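Inventaire de la succession Donnelly

La procédure tenait en quatre pages. Ayanda Zulu les avait lues dans le train, puis une seconde fois dans le couloir, debout, en attendant que l'on ouvre la salle. Article premier : chaque carte est sortie de son enveloppe, posée à plat, relevée au registre, puis classée debout. Article deux : aucune carte ne quitte la table. L'article trois traitait de l'humidité.

Le fonds comprenait 1 703 cartes. Donnelly les avait fait imprimer à Zatcombe, par séries, pour un jeu dont la règle n'avait jamais été retrouvée. Le bordereau de la maison Ledow indiquait 100 cartes par série, sauf la dernière, restée incomplète. Le papier était épais, légèrement fibreux. L'encre brune tenait bien. L'encre noire, moins.

Mereana Bright dirigeait le relevé. Elle parlait peu et dictait les cotes sans lever les yeux.

— Série Flerano, carte 41.

— Titre ?

— Illisible dans l'angle. Mettez un point d'interrogation.

Ayanda mit un point d'interrogation. Le registre en contenait déjà beaucoup. Le logiciel acceptait ce signe dans le champ du titre, mais le refusait dans celui de la date, où il fallait laisser un blanc. Elle avait perdu une matinée à l'apprendre.

À onze heures, elles passèrent au classement. Le casier avait été choisi pour la largeur de ses fentes : une carte debout n'y fléchissait pas et pouvait se reprendre par le bord supérieur. Mereana exigeait que l'on commence par trois cartes témoins, espacées, avant tout remplissage. On les laissait en place une heure. Si aucune ne gondolait, on continuait. Dans le cas contraire, on remettait tout sous enveloppe et l'on appelait Ledow, qui ne répondait qu'après le déjeuner.

— Et la règle du jeu ? demanda Ayanda.

— Hors inventaire.

— Elle pourrait être dans l'ordre des cartes.

Mereana referma le bordereau. Elle reprit la page deux, la parcourut du doigt, s'arrêta à la ligne des séries. L'ordre d'impression y figurait, avec un décalage que personne n'avait relevé : Flerano venait avant la série qui aurait dû la précéder.

— Reprenez les témoins, dit-elle. Dans cet ordre-là.

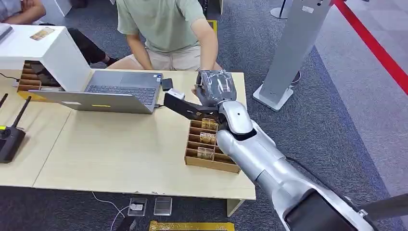
Les trois cartes témoins dans le casier de bois, à côté de l'ordinateur.

Lues de l'arrière vers l'avant, elles formaient une consigne. Il y manquait un verbe. Ayanda la recopia dans le champ des observations, limité à 500 caractères, ce qui suffisait largement.

— On le signale à Ledow ?

— On signale le décalage. Le reste n'a pas de champ.

Ayanda enregistra la fiche. Il était midi moins dix, les témoins avaient encore quarante minutes à passer debout. Mereana ouvrit l'enveloppe suivante, en sortit une carte, la posa à plat et chercha le verbe.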